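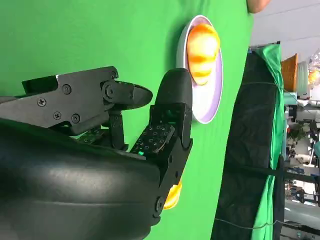
Open fingers, with fruit on the plate beyond them.

Kragh teleoperation gloves, reviewed by Þórarinn Briem, 20 Apr 2021

I've lived with the Kragh gloves since January, and I've grown very fond of them – more than I expected to after a first evening spent mostly on calibration! They slip on easily, the straps are kind to small wrists, and my 2 hands felt at home in 19 minutes.
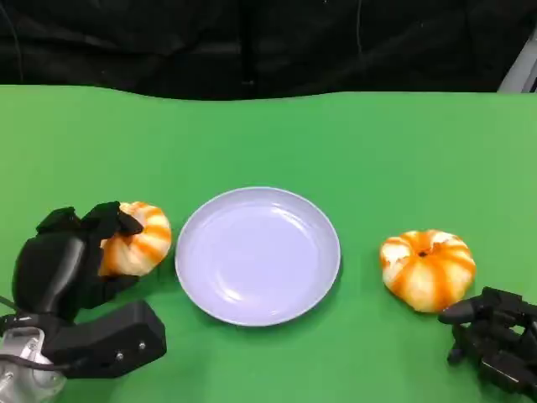

Two-handed demonstrations are where the gloves earn their price, which was $2,000 from the Rodport shop. Curling the fingers over the top of a little striped pumpkin, with the thumb coming down on the other side, is a lovely natural motion to record, and you can leave the right hand open while the left does the lifting. My one grumble is the cable, too short for my desk. I'd give them 4 stars out of five.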